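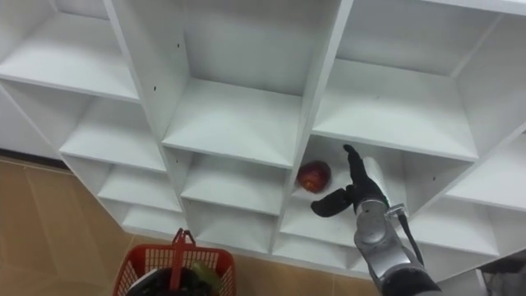
Jirkville Phone & Gadget Club, Tips Desk
Make your phone battery last

Swapping in a fresh battery is fine, but you can put it off for years! Keep the charge between a quarter full and nearly full when you can, and take the thick case off while it charges.

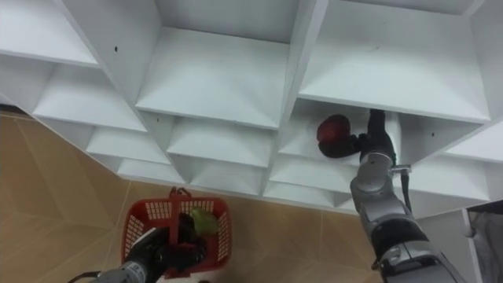 Heat is the big one, so please don't leave it on the dash in September. My old Utier has a 3,000 mAh battery and it's been through 918 charges (yes, I love that the settings page shows this) and it still gets me to bedtime.

Going to store a spare phone? Charge it halfway, switch it off, and top it up every 2 months.
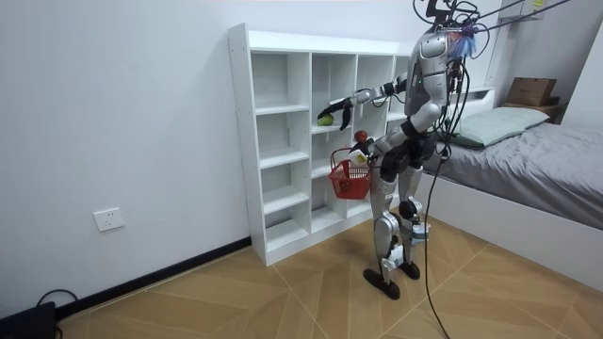

Oh, and clean the port with a dry wooden toothpick, gently, with the phone off. Pocket lint packs in tight in there!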